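Notes for Saturday talk, 2020-04-18. Slot is 20 minutes plus questions. Water on the lectern!

# Look Up: Ceilings That Glow

## Opening (2 min, no slides)

- Say hello, thank Gobnait Breathnach for the invitation and for lending me her clicker.
- Ask everyone to look at the ceiling over their own head. Wait. Let it get a little awkward.
- Then ask who could have drawn that ceiling from memory before they looked. I couldn't draw the one in my own kitchen, and I've lived under it for years.
- Why I love this subject: we pick out the table, we argue over the chairs, and then we take whatever comes overhead. A lit ceiling changes how everything under it looks - the fruit, the paint, your aunt's face.

## The Rafferty reading room

- Tell the October story. I walked in on a gray afternoon and thought the sun had come out. It was panels, a whole run of them, and I stood there grinning like a kid.
- The warm color did it. Cream light on old paper is wonderful. (Slow down here, I always rush this part.)
- Mention the swap to cooler panels the next year and how people started moving to the window seats. Don't grumble about it, just tell it.

## Grids

- A glowing ceiling needs its dark lines. Without them your eye has nowhere to land and the room feels like the inside of a lampshade.
- Jirico set theirs square to the walls. Very calm, very good for a waiting room.
- Gramar turned theirs on the diagonal and the room feels bigger from the door. I paced it out and didn't believe the tape measure.
- Wide strip or narrow strip? Try both with cardboard first. Seven pieces of black card and some tape did the job for me at home, and it was a fun evening.

## Shine and small fittings

- My favorite bit, so keep an eye on the clock. Light overhead is only half of it, the rest is what you give it to bounce off.
- Chrome edges pick up the glow and carry it along the side of a panel. Cheap trick, lovely result.
- Clear knobs! One round glass knob near a bright ceiling does more than a whole shelf of ornaments.
- Dark slats next to all that cream, for contrast. Leave the picture up while I talk through knob, metal edge and slatted rack, and give people time to find the knob near the top left. 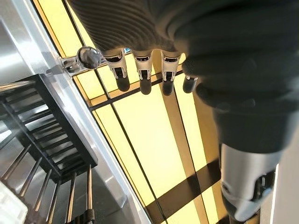
## What to try at home

- Lie on the floor with the lights on. Yes, really. Five minutes, shoes off, and look at where the bright patches fall.
- Change one bulb to a warmer one and live with it for a week before touching the others.
- Move one shiny thing closer to the light. A spoon will do for a test.
- Skestix question will come up, it always does. Say I haven't tried their panels yet and ask if anyone in the room has.

## Questions

- If it goes quiet, ask for the best ceiling anyone has sat under. Last time a man talked about a bus station and it was the best part of the night.
- Handouts are in the blue folder, with the cardboard measurements on the back.
- Give Gobnait her clicker back.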